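1/ Last spring I had a problem with my old landlord about my security deposit, and I promised some people here to write down what I learned. I am not a lawyer. I only read my lease many times, with a dictionary, and then I paid for one hour with a person who is a lawyer. It is long, sorry.

2/ The facts. I rented a one-bedroom apartment from a company named Tolwood. The deposit was 1,000 dollars. I moved out in April. They returned 400 and a letter with one line: "cleaning and damages." No list, no receipts.

3/ My first reaction was to call the office and be angry. I did this two times. I do not recommend it. The lady was polite and wrote nothing down, and later there was no proof that I called at all.

4/ So, the first thing I learned: write. A letter or an email, with the date, your old address, your new address, and the amount you ask for. Keep a copy. If it is a letter, send it by certified mail and keep the green card when it comes back.

## The new address

5/ This part surprised me. In many states the landlord must send the deposit or a list of deductions within a fixed number of days. But in some states you must first give your new address in writing. I told mine to the building manager in the parking lot. He even repeated the street name. It did not help me.

6/ Please look up the rule for your own state. The number of days is different from place to place, and I don't want anyone to use my number and be wrong. The website of your state court or attorney general is a good place to begin.

7/ My lease also had a sentence about this, on page 6, in the paragraph about "Notices." I had signed it and never read it. It said that notice by telephone or in person "shall not be deemed received." I had to read "deemed" in the dictionary twice.

## Normal wear

8/ The second big thing is the difference between damage and normal wear. A hole in the door is damage. Paint that became a little yellow after some years is usually wear. A carpet that is flat where people walk is usually wear also. A burned spot in the carpet, no.

9/ Tolwood wanted money for painting the full apartment. I lived there four years. The lawyer, Ffion Craddock, asked me one question: when was it painted before you? I did not know. She told me to ask them exactly this, in writing, and to ask for the receipt of the painter.

10/ They answered after two weeks. There was no painter receipt. There was an "internal charge" and nothing more. She said a judge may not like this very much.

11/ Also, get the move-in checklist if you ever signed one. Mine was in an envelope with the manual of the oven. It said "scratches on kitchen counter, existing." They had charged me for the kitchen counter.

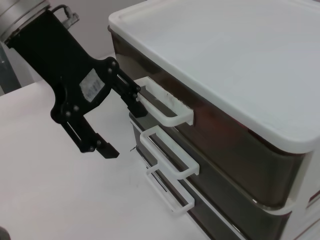

## What I sent

12/ My demand letter was less than one page. Ffion removed almost all my adjectives. What stayed: who I am, the dates of the lease, the deposit I paid, what they returned, why I don't agree with each deduction, the amount I want, and the date when I will file in small claims court if I hear nothing.

13/ I wanted to write that they are dishonest people. She said to leave it out, the clerk and the judge do not need it. I left it out – but I kept my first version in a folder.

14/ Attach copies, keep the originals. I attached the lease page, the checklist, the first letter from Tolwood and the emails.

## Small claims

15/ Some states let you ask for more than the deposit if the landlord kept it in bad faith. It can be two or three times the amount. Ffion said that in my case the most I could dream about was 3,000, and that I should not plan my summer with this number.

16/ You usually don't need a lawyer in small claims court, and in some places you can't even bring one. The filing fee was a sum I could pay. Ask the clerk if the fee can be lower when your income is low. They have a form for it.

17/ Be careful with the name of the landlord. My rent went to Tolwood, but the lease was signed by Jallcombe, another company. If you sue the wrong one you can lose time. Look at the signature page, then look at the business register of your state.

18/ In the end I did not stand in front of a judge. I filed, they were served, and their office offered to pay the missing 600 and my filing fee. I said yes. Maybe I could get more. I was tired and I wanted to sleep.

19/ They sent a paper to sign before the check. Read such a paper slowly. Mine said that I will not "make any statement" about the tenancy, forever. I asked to cross out that sentence, they crossed it out, and both sides put initials there. So I can write this.

20/ Several people asked if they can just not pay the last month and say "use my deposit." In many states this is not allowed and it can cost you more than the deposit. Please check before you do it.

21/ If your landlord sold the building while you lived there, the rules are again a little different, and I don't know them well. Ask a tenant hotline or legal aid office near you. I will answer replies tonight after work.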